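# How Two Robot Arms Learn to Pass a Marker

The robotics club at Usuga School meets after lunch in the room next to the art supplies. It has 16 members. The youngest is nine and the oldest is 13. This year they are working on one job: getting two robot arms to pick up a marker and hand it over.

That sounds easy. You do it every day without thinking. A robot has to be told each part of it.

## Finding the marker

Before an arm can pick something up, it has to know where the thing is. Each arm has a small camera, so the club can see what is close to the gripper. The gripper is the robot's hand.

The computer looks at what the camera sees and asks two things. Where is the marker? Which way is it pointing? The second one matters a lot. If a marker lies at a slant, the gripper has to turn to match it, or the fingers will bump the ends and push it away.

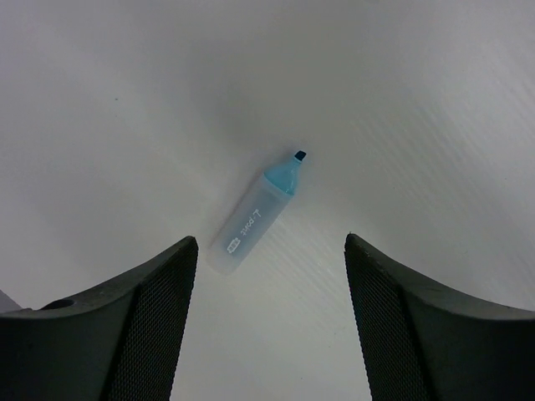 *A highlighter on the table, with the gripper fingers close by.*

Pale markers on a white table are hard for the computer to find. Leidy Ríos, who is 11, wrote the part of the program that looks for the colored end first. Once the program has found that, it searches for the rest of the marker nearby. The club named her program Kallow.

## Holding on

A gripper can squeeze too hard or not hard enough. Too hard, and the motor strains. Not hard enough, and the marker slips. Bumps and ridges on a robot's fingers can help, the same way the bottom of your sneaker helps you on a smooth floor.

The club tried the handover 106 times in March and wrote down each try in a notebook. Next to every drop, they wrote what they thought had gone wrong. Most of the drops happened when the first hand let go too soon.

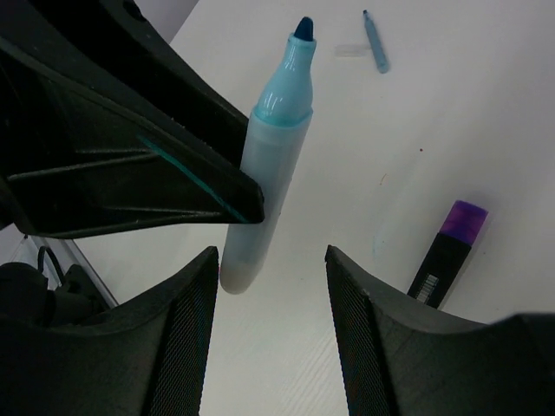

Jhair Llanos worked on the letting-go part. His rule is short: the first hand waits until the second hand has closed. Then it waits a little longer, and then it opens. You can try this with a friend and a pencil. Close your eyes and pass it back and forth. You will notice that you wait until you feel a tug before you let go. A robot without a sense of touch can't feel the tug, so Jhair's program uses a timer.

## Working as a pair

Two arms can reach more of the table than one, but they can also crash into each other. To stop that, the club gives each arm its own side. The middle is shared. Only one arm may move in the middle at a time, and the other has to hold still until it gets its turn. 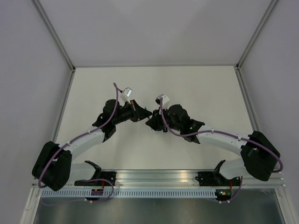
Before each practice, the members go through 5 checks:

1. The table is clear.
2. The cables are not caught on anything.
3. Both cameras are working.
4. Everyone's hands are out of the way.
5. One person is next to the stop button.

Then someone puts out the markers and the program starts.

## Words to know

**Gripper:** the part of a robot arm that grabs things.

**Joint:** a place where the arm bends or turns. Your elbow is a joint.

**Program:** the list of steps a computer follows.

**Handover:** passing something from one hand to another.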